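We use cookies to improve your visit. Accept | Settings

Tondov Sports Club
Minutes of the Clothing and Equipment Meeting, 2019-08-10

Present: Liis Rozīte (chair), Onni Pelkonen, Jurgita Kazlauskienė (minutes). Apologies: Waqas Bajwa.

1. The April minutes were approved without change.

2. Shirt storage. Ms. Kazlauskienė reported that shirts kept folded in the Laur store are creased when issued. It was agreed that long-sleeved shirts will be kept on wooden hangers, with the collar centered on the hook. The purchase of 93 hangers from Praker was approved, at a cost not to exceed 400.

3. Guest room. The yellow and black shirts may be put on hangers over the bed before they go to the store.
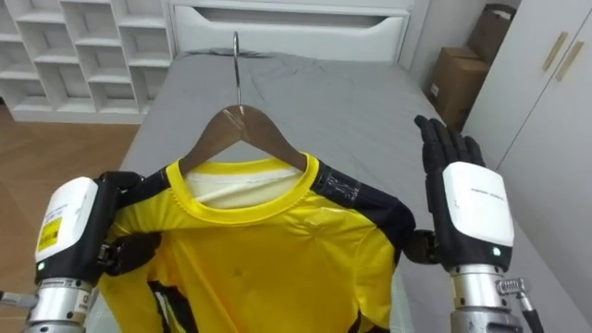
Mr. Pelkonen asked that marked shirts be set aside for washing. Agreed, 2 in favor, none against. Ms. Rozīte will inform Mr. Bajwa.

4. There was no other business.

Shares: 2 | Comments: 0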